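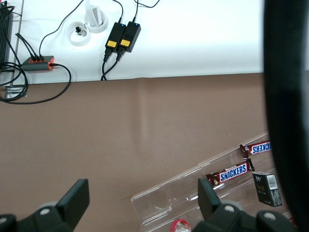 ## Clindmont: The Complete Series box set (Sornance), my review

I've been waiting for a proper release of *Clindmont* since I was in college, so I'm going to be a little biased. Sorry! I watched the original run on a tiny TV with bad reception, then on a set of discs my cousin burned for me, then on whatever streaming site had it that month (usually missing the second season, and once with the subtitles for a totally different show). When Sornance said they were putting out the whole thing with new transfers, I had my order in before I'd finished reading the announcement.

My copy is number 3908, which is printed on a little card inside the lid. I don't know how many they made. I don't really care about numbered stuff, but I did look at the card for longer than I want to admit.

### What you get

All 21 episodes, spread over eight discs, plus a 254-page book. The feature-length pilot gets a disc to itself, so it looks great and you're not swapping in the middle of the ballroom episode like you had to with the old release. If you ever owned that one you know exactly the swap I mean. Right as she opens the letter!

The box is a sturdy slipcase with new artwork. I like the artwork fine. It's the lake house at night with one window lit, very moody, though I'd have loved to see more of the cast on there. Ostrowski Family fans (me) will notice that the three sisters only show up on the back, and small.

My one real gripe with the packaging is the disc trays. They overlap, so to get at the even-numbered discs you have to take out the one on top and hold it on your finger like a ring while you dig. I've done it enough times now that I have a system, but for this price I shouldn't need a system.

### How it looks

So much better than I expected. The first season was always murky, and I'd assumed it was shot that way. No! There's wallpaper in the Ostrowski dining room. It has birds on it. I have seen the dinner fight probably more than any other piece of television and I had never once noticed birds.

The night scenes hold up well, and skin looks like skin. A few of the location shots in the later episodes are still soft, mostly the ferry stuff, and there's one bit of stock footage of a harbor that looks like it came out of somebody's attic. I kind of love it.

Sound is clean and the dialogue sits nice and forward. You get the original stereo mix and a surround one. I went with stereo after an episode and a half, the surround puts a lot of rain behind your couch and it rains constantly on this show.

### The extras

Ragnvald Hägglund directed most of the series, and he does commentary on the pilot, the ballroom episode and the finale. He's wonderful. He's dry and a bit grumpy and he keeps stopping to point out extras he still feels bad for, like the waiter who had to carry the same tray of real oysters all afternoon. On the finale he goes quiet for most of the last scene and then just says, "Well, we got the dog to sit," and I lost it.

There's also a reunion conversation with the cast, which is sweet but too short. They're clearly just getting warmed up when it fades out. Give me two hours of these people! I'd have traded the photo gallery and both trailers for it.

No deleted scenes, sadly. Hägglund talks on the commentary about a whole wedding subplot that got filmed and dropped, and the book has a few script pages from it, so now I want to see it even more.

### The book

Really good. It's got an essay on each season, a long interview with the costume department, and a chapter on Prorkano, the made-up seaside town where the third season takes place. I never knew they built the main street behind a working fish market. The writing gets a bit academic in the season two essay (I skimmed), but the costume interview is worth reading twice. There's a great story in there about the green coat and how many versions of it ended up in the water.

No index, though, and the type is small. Bring your good glasses.

### Should you buy it?

If you already love the show, yes, and you probably have it on the shelf by now. If you've never seen it I'd borrow the first couple of discs from a friend before spending this kind of money, as the pilot is slow and the show doesn't find its feet until the sisters move back in.

Sornance says a plain edition without the book is coming in September. Same discs, they say. I'm hoping for different trays.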